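Quick one, kettle's on and I have a call at 8.

So the Anstead transit levy vote got pushed back again. Third time since August. The council had 80 minutes on the agenda for it and spent most of that argueing over who gets to speak first. Then a recess. Then everybody went home.

I don't even love the levy. Ubaldo Longo's version was better, the one with the 18 month review built in, and it died in a side room. But put it to a vote! Up or down. Igwe says she has the numbers, Radwan says she doesnt, fine, so count them.

Meanwhile the 19 bus still stops running before the late shift lets out. My neighbor walks home.

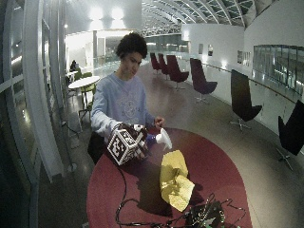

At the red table, black-and-white cube in hand.

Next meeting is supposedly before Christmas. Will go if I can get off work. More later, maybe.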